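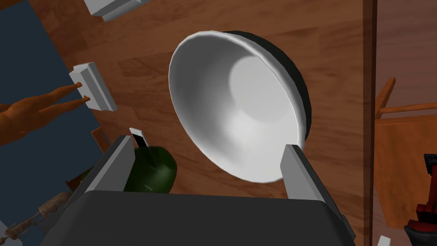
Two-tone bowl: white interior, black outside, thick rolled rim.

17/10/2026
Studio notebook, glaze bench

Kiln is cooling so I have a bit of time to write things up properly, with a cup of tea and the radio on, which is how I like to do it. The last few entries in this book are mostly arrows and tea rings and I've had complaints.

The main business is the liner glaze and the join at the rim. For anyone picking this up without having read back: we want a plain white glaze on the inside of the mixing bowls and a satin black on the outside, and we want the two to meet tidily under the rim without the black creeping over and turning the edge grey. The white is Tomby, the old recipe, with the feldspar swapped for the one we can still get. The black is Ullidach, which Rogério Queiroz brought back from his time at the coast and has been fiddling with ever since. Each of them is a lovely glaze by itself. Put them side by side and they behave like cousins at a wedding, fine until somebody moves the chairs.

Tomby first. I mixed a fresh bucket, five kilos dry, and sieved it twice. The first time through I found a lump of whiting that had clearly been waiting in the bottom of the bag since the flood. Sieved well after that. It settled out overnight into a hard layer at the bottom, as it always does, and I spent a good part of the morning on my knees with a stick bringing it back up. I put in a little Epsom salts solution, dribbled in slowly with the mixer going, and it went from watery to something like thin custard. Please don't add water to this bucket just because it looks thick when you lift the lid. Stir it first, right to the bottom, and then have another look. I've written that on the lid as well, in the good marker.

I poured the liners in the usual way, fill and swirl and tip out, turning the bowl as it empties so the last of it runs round evenly. The thick spot is always where the pour finishes. I've been letting it finish in a different place relative to the throwing rings to see if that makes any odds. My feeling is that it doesn't, and that the thick spot comes from me being slow with my left wrist. If you're pouring, get comfortable before you pick the bowl up. I know that sounds like something your gran would say about carrying soup, but there you are.

Wiping back the rim has been the fiddly part. A wet sponge drags the white down the outside and leaves a milky film that you can't see until it's fired under the black, and then you can see it from the road. A nearly dry sponge, wrung out hard and turned to a clean face each pass, does a much better job. I tried wax on the rim too. It gives a beautiful crisp line and then one drip runs down the side and you have to bisque the whole bowl again, or spend an afternoon scratching at it with a loop tool and saying things. I'm leaving wax alone for the big bowls and keeping it for foot rings, where it belongs.

Now the black. Ullidach goes on with a brush for the tests, three coats, each let dry until the shine has gone and the surface looks like slate. Rogério likes it heavier and I like it thinner, and we've agreed to differ on paper and let the tiles sort it out. Where it's thin it breaks to a warm brown over any edge, quite handsome on a mug handle, though I don't want it on these. Where it's thick it goes glossy and starts to travel. Somewhere between the two there's a nice quiet satin that feels like a river stone, and I would like to be able to get there on purpose and more than once.

We're up to 77 tiles on the board now, counting the ones with no number on the back, which I have labelled in pencil with my best guess and a question mark. Whoever has been using the red stain to write on the backs, it burns out at our temperature. The iron wash in the little jam jar stays put. It's on the shelf above the scales, next to the spare bulbs.

Notes on the clay. Everything in this lot is Lusska, the smooth one without grog. It throws like butter and I have no quarrel with it at all on the wheel. It does shrink more than the old body, so a bowl that looks generous when it's wet comes out of the glaze firing a size smaller than you had in your head. I've marked a new throwing gauge and hung it on the nail by the window. The old gauge is still about somewhere and should be retired before it misleads someone. I'm also seeing a bit of warping in the wider rims. Turning the edge over into a proper roll while the bowl is still soft seems to help a great deal, and it gives the hand something friendly to hold as well. Thin cut rims on this clay go oval if you so much as look at them. Drying upside down on a plain board, once they're firm enough, is helping too. Not on newspaper, please, it wrinkles and the rim takes the wrinkle.

The kiln. The Sveinbjörnsson is being itself. The bottom shelf still runs cooler than the top and the cones there are barely leaning when the upper ones have taken a bow. I've stopped fighting it and packed accordingly: black test tiles low down, where a bit less heat keeps them satin, and the white liners up top, where Tomby gets the heat it wants and clears of pinholes. Of course a bowl with both glazes on it has to live somewhere, and that's the whole difficulty in a nutshell. For this firing they're on the middle shelves with a cone pack beside each and another tucked behind, so we'll have something better than opinion to go on.

I slowed the last part of the climb and gave it a soak at the top. Last time the white had little pits like orange peel near the bottom of the bowls, and I'm fairly sure the bisque wasn't hot enough and the clay was still gassing off when the glaze closed over. So the bisque for this batch went higher as well. Yes, I know, that's changing more than one thing at a time. Rogério pointed this out very kindly, and then pointed it out again. My answer is that the orders are for January and I'm not a young woman, and if it works I'll go back and pick it apart at leisure. If it doesn't work he is welcome to stand behind me and cough.

While the kiln was going I cleaned out the glaze shelf, a job I'd been stepping around for months. There are jars in there that predate the sink. I've kept anything with a readable label and a sensible smell. The unlabelled ones are in the crate by the door and will be mixed together into a studio brown for test pieces and the insides of nothing. If one of them is yours and precious to you, speak up soon. The masks are washed and hanging up, and the dusty job of weighing out silica is to be done with one on, door open, and a wet wipe-down after, even when you're only topping up a little batch.

A few things for whoever is in next. Leave the kiln shut until you can put your hand flat on the lid and keep it there. I know it's tempting, and I've cracked open a lid too early myself and listened to a whole shelf go ping like a music box. When it does come open, line up the bowls on the long bench in the order they came out, with their cones, and don't put them away until both of us have had a look. Run a fingertip round under each rim for roughness where the glazes meet. Cut a lemon and leave a slice overnight in the spare white one, then rinse it and see whether the glaze has lost any shine. A liner that can't put up with a lemon has no business holding anybody's salad dressing. The lemon comes out of the tea tin money.

I also want three of the seconds kept back for the freezer and boiling water test, so don't let them wander off to the sale shelf. Chipped foot rings are fine for that. Crawling on the outside is fine too. I only need the inside surface to be sound, so I can go over it with ink afterwards and look for crazing. Use the blue ink, the black stains the sink and I've only just got it looking decent.

Still to order: whiting, a new fine sieve (the old one has a hole the size of a lentil and I suspect that's where my specks are coming from), sponges, and more small cones. Rogério has the supplier's list and says he'll ring through once he's checked what's in the back shed.

Top pyrometer still glowing a dull red through the spy hole when I last went by. Bung left in. I've written the shut-off time on the slate and I'm taking my tea home with me.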